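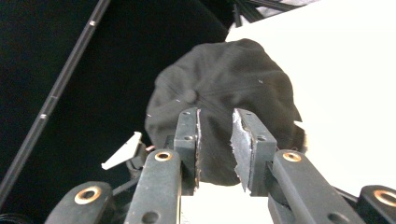 Marion Baird spent six years as a court interpreter before she began training others to do it. She now prepares interpreters for war crimes hearings from an office in Kerr, and she thinks most people misunderstand the job.

"They picture someone repeating words," she said. "In a tribunal, a witness may use a term for a militia that has three meanings, depending on the village. If I pick the wrong one, the record has it wrong, and the appeal judges read the record."

Her first long case concerned the killings at Jarkeo. It ran for 145 hearing days. Interpreters worked in pairs and switched every half hour, and even then, she said, accuracy dropped late in the afternoon. The defense filed a motion over 2 passages of testimony from a single morning. Both were replayed from the audio and corrected.

"I was embarrassed, but the system worked," Baird said. "The motion was fair."

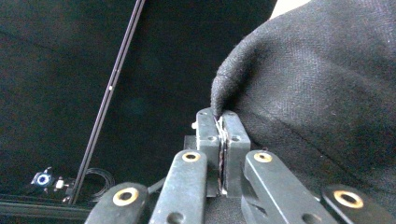 Flosano, who sat in the booth with her for most of that trial, remembers it differently and says the corrections came far too late, after both sides had already questioned three more witnesses on the strength of the first version. Baird does not dispute the timing. She would like disputed passages checked within a day, while the witness is still in the building.

Money is the usual obstacle. The court she worked for had a list of 100 approved interpreters, but very few of them spoke the rural dialects that came up most. Some witnesses ended up testifying in a second language – one they used for trade and not much else.

"You could hear them get shorter," she said. "A long answer became 'yes, I saw it.' Then counsel would say the witness was vague."
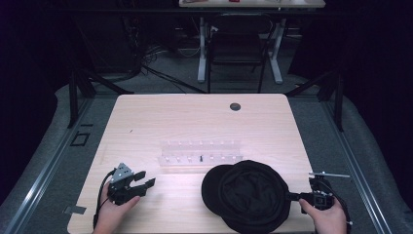 Should a witness be able to refuse an interpreter? Baird thinks so, if the reason is given before testimony starts and a judge hears it in private. She has been refused once herself, in March of her second year, by a man who believed her accent came from the wrong side of the river. She was replaced before lunch, and the hearing went on with a colleague.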